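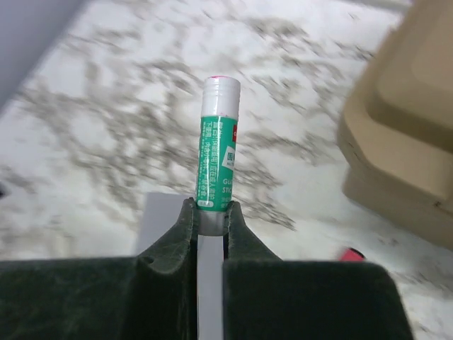

Should glue sticks be stored standing up or lying down?
Standing up, cap on tight, with the cap end at the top.

Craft & School Supplies > Storage > Glue sticks going dry in the drawer
Page 1 of 1

dpennington
Posted 2021-08-29

That's the short version from the sticky at the top of this board and I'd like to know if people still agree with it. I keep the supply closet for an after-school program. We start up again in September and I pulled last year's glue sticks out to see what can be used again. A lot of them have shrunk away from the sides of the tube. They were lying flat in a shoebox all summer. The ones in the pencil cups look better to me, but those were newer to begin with, so I don't know what that proves.

I need to decide how to store the new order before it goes on the shelf. The order is a mix of Grimley and Wuseo, all the small size.

Desmond

----

annick_l
Upright. I teach second grade and have done it both ways. Lying down, the glue leans to one side when the room gets warm, then it rubs the cap and you get a ring of glue inside the rim. After that the cap never closes right.

I use the plastic cups from the dollar store, caps up, one cup per table. At the end of the day the kids put them back and I press down on every cap with my palm. Takes a minute.

----

hooman.d
I don't agree with the sticky. It makes no difference which way they lie. What matters is the cap and nothing else. I have glue sticks in a flat tray in my desk that are two years old and they're fine, and I'm in a hot garage half the day.

If the cap clicks, it's sealed. If it doesn't click, you can stand it up, hang it from the ceiling or bury it and it will still dry out.

----

annick_l
@hooman.d You are one adult with a tray. I have a room full of seven year olds who roll the stick all the way out and jam the cap on top of it. Upright helps me see which caps are crooked. In a box I can't see any of them.

----

hooman.d
OK but that's a reason for being able to see the caps. It isn't a reason the glue stays better.

----

annick_l
It stays better because I see the caps.

----

huong_khuc
I run a small card and scrapbook class and I go through a lot of glue. My notes, for what they're worth:

Roll the glue all the way down before capping. If any of it is above the edge the cap cuts a slice off and the slice dries in the cap.

Wipe the rim with a damp cloth once in a while. Dried crumbs on the rim hold the cap up.

Check that the cap is the right one. Ours get swapped between brands. A Geltarier cap goes on a Grimley tube and feels snug but it doesn't seal. I lost a whole bag that way before I noticed.

Keep them away from the window and the radiator.

As for standing or lying, I stand them because they take up less room. I haven't seen a difference in the glue itself over one season. Over a summer, maybe.

----

dpennington
The swapped caps thing could be my problem. I went and looked and there are at least a few with the wrong color cap. Thanks.

Is there any point in trying to save the shrunken ones?

----

loichu
Depends how far gone. If it's a bit dry on top, cut off the top slice with a plastic knife and the part below is usually still soft. If it rattles in the tube, throw it out.

Some people put a few drops of water in the cap, close it and leave it overnight. I've done it. It works on the washable kind. The first use afterward is slimy so have them rub it on scrap paper first - otherwise you get wrinkled paper.

Don't microwave them. I know there's a video going around. The metal-looking bits on some tubes are a bad idea in a microwave, and the plastic goes soft anyway.

----

hooman.d
Water in the cap works, agreed. I would leave it two nights. One night only gets the top.

----

loichu
Two nights in my apartment and I had mold on one. Humid here though.

----

hooman.d
Dry here. That would explain it.

----

grimley_fan_9
Does anybody label theirs? Ours walk off to other rooms all the time. I tried masking tape flags and the kids peel them.

----

annick_l
Small white sticker around the barrel, room number in permanent marker, then a strip of clear tape over it. Put it on the barrel and not on the cap or you'll be labeling caps that end up on other people's glue. The tape needs to overlap itself or it comes up.

----

huong_khuc
I put a dot of nail polish on the cap AND on the tube, same color. Then you can match them up fast and it also sorts out the brand mixup I mentioned. It scratches off after a year or so but so does everything.

----

dpennington
I like the two dots. I'll probably do that for the new ones when I unpack.

For the rest of storage I was looking at the Aerts drawer inserts, the ones with round holes. Has anyone used them for glue sticks? The holes are meant for markers and I'm worried they're too narrow. The listing doesn't give a size.

----

loichu
Have the older version. Small sticks fit, the jumbo ones don't. The holes are shallow, so if the drawer gets slammed they tip. I stuffed a folded dish towel behind the insert and that holds it still.

----

annick_l
Cups are cheaper.

----

hooman.d
Cups tip over too.

----

annick_l
Not when they're full.

----

dpennington
Fair. I need something that goes in a drawer, the shelf space is taken by paper. Coffee cans are too tall for it, I tried.

----

huong_khuc
Cut down a milk carton. Wash it, cut it to a little under the drawer height, line them up side by side. They're square so there's no wasted space between them, and you can toss them when they get sticky. I write the month on the front so the older ones get used first.

----

dpennington
That I can do today. We drink enough milk.

So what I'm taking from this is caps first, upright if there's room, and sort out the wrong caps before anything else. I'm going to leave part of the order flat in the box and stand the rest up, same shelf, same caps, and look at both when we break for the holidays. I'll post what I find.

----

hooman.d
Good. Mark which box is which so you don't mix them up by then. And use one brand for both groups or it won't tell you anything.

----

dpennington
Will use the Wuseo for both. The Grimley ones are going straight out to the tables.

----

grimley_fan_9
Following for the results. Also if anyone has a fix for glue sticks where the bottom dial spins and nothing comes up, I have a bag of those.

----

loichu
Pull the dial off if it'll come, push the glue up from below with a pencil. Otherwise it's trash. New thread maybe, this one is about storage.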